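Clakovance Robotics Club
Simulation Bench Check, Gripper Station 2
Filled in before the July practice round. Comments are under each item. Marks are OK, FIX or N/A.

Project: Bedeck (table clearing task, simulated)
Scene build: 2386
Hardware twin: Vatano arm, bench 2

PART A. ROOM AND BENCH

A1. Walkway behind the bench clear of bags and cables — OK
Comment: Power strip moved to the wall side. Leave it there.

A2. Emergency stop within reach of the person at the keyboard — OK
Comment: Pressed and reset at the start of the session. The arm did not come back on until the enable key was turned.

A3. Arm powered down while students work in simulation only — FIX
Comment: Found on standby. The sim and the real arm share one launch menu, and a wrong pick sends commands to the bench. Switch it off at the wall until the menu is split.

A4. Safety glasses at the station — OK
Comment: One pair is scratched badly enough to replace. Glasses are not needed for sim work.

A5. Bench screws and arm base tight — OK

PART B. SOFTWARE LIMITS

B1. Joint speed cap set — OK
Comment: Cap reads 18 percent in the config file and 18 percent in the running program. Check both, since the second one does not always reload.

B2. Grip force limit set — FIX
Comment: Someone raised it during testing and left no note in the log. Put back to the club value. Changes go in the log with a reason.

B3. Collision checking on for table, cushion and all loose objects — FIX
Comment: Table and cushion were on. The plate was missing from the list, so the planner would have gone straight through it. Added and saved.

B4. Stop on lost connection — OK
Comment: Tested by pulling the network cable. Stopped as it should.

B5. Rebelo logger running, disk not full — OK
Comment: Disk at 74 percent. Clear old runs before the next round — ask the team first, some are needed for the report.

PART C. SCENE AND CAMERA VIEW

C1. Correct scene loads with no error messages — OK
Comment: The first load after a restart is slow. Wait for it. Clicking again opens a second copy.

C2. Both fingers visible in the close camera, with open space between them — OK
Comment: Clear gap over the fabric. The block is up and to the left of it, the plate up and to the right.

C3. Clearance between fingers and plate — FIX
Comment: In this view the plate's lower edge comes very close to the top of the right finger. Check the distance in the side view before any move to the right. If it is tight there too, back the arm off and start again.

C4. Target block easy to pick out — OK
Comment: White block on speckled gray fabric, so contrast is good. It sits at the border of the big shadow, and the left side of the gripper covers one corner. Teams using color detection should try it with shadows on and off. The plate is white as well, so color alone will not do. 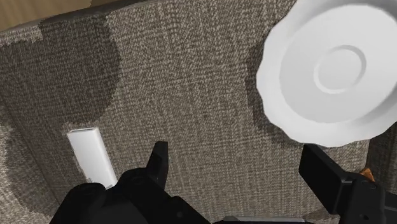
C5. Camera angle matches the setup sheet — OK
Comment: Steep downward view, as on the sheet. Do not drag the view with the mouse once it is set.

C6. Reset button returns all objects to their start positions — OK
Comment: Wait for the physics to settle before pressing run.

PART D. BEFORE MOVING TO THE REAL ARM

D1. Same program has finished in sim with no collision warnings — N/A
Comment: Waiting on C3.

D2. Second person at the emergency stop — N/A
Comment: Required every time, including short tests.

D3. Breakable dishes kept off the bench — OK
Comment: Plastic plate only on the real setup.

Open items: A3, B2 (log entry still missing), C3. B3 is fixed but should be looked at again after the next scene update. Station may be used for simulation. No real arm runs until the open items are signed off.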